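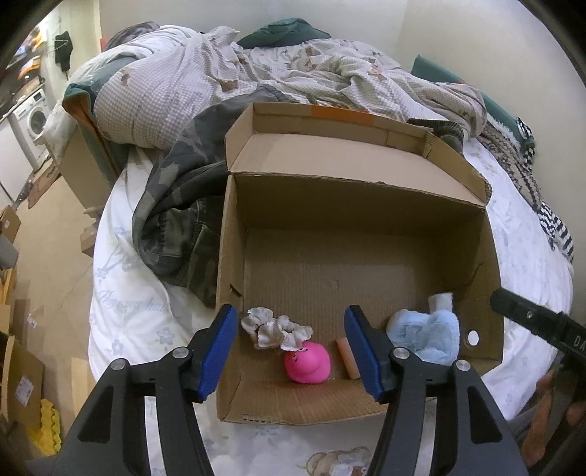 Week 6: Picking, packing and the people who do it

Welcome back, everyone. I said last time that we would get to hands this week, and so we will, because a great deal of what we call automation at work comes down to whether a pair of fingers can take hold of a thing and put it somewhere else.

Look at what shares one cardboard box: a pink rubber duck, a cluster of artificial oyster mushrooms with ruffled caps, a small sponge block and something fluffy and light blue. The gripper has two fingers with a blue rubber pad on each. You and I would pack that box while talking about dinner. For a two-fingered tool, every one of those items is its own little puzzle, and I'd like you to keep that in mind as you read the case below.

The case: Mitport returns room

Mitport handles returned toys and household goods for small online shops. In June the company put in 2 picking arms from Kosetti, and on the test day the room handled 1,056 items. The arms took the boxed goods and the hard plastic. Soft and floppy things went to the people at the side tables, along with anything the arms had dropped.

Priya Haddad had packed there for years before she was asked to look after the arms. She told me (over a very long coffee, for which I'm still grateful) that her back felt better and her head felt worse. She used to set her own pace. Now she listens for the stop tone all day, even at lunch — and she misses chatting across the table.

Clyde Escobedo, the shift lead, saw it differently. He liked that new people could start on the screens within a week, though he admitted that the pay grades had not been changed to match the new duties.

Words to know

Grasp: the hold a gripper has on an object.
Exception: an item the machine passes to a person.
Task shift: work that moves from one job to another when a machine comes in.

For next time

Read the Zaidi chapter up to page 79 and bring 2 questions about it. Please also write a page on a job you have done yourself: which parts could an arm take over, and who would get the exceptions? Pages are due 12/7/21, on paper if you can manage it.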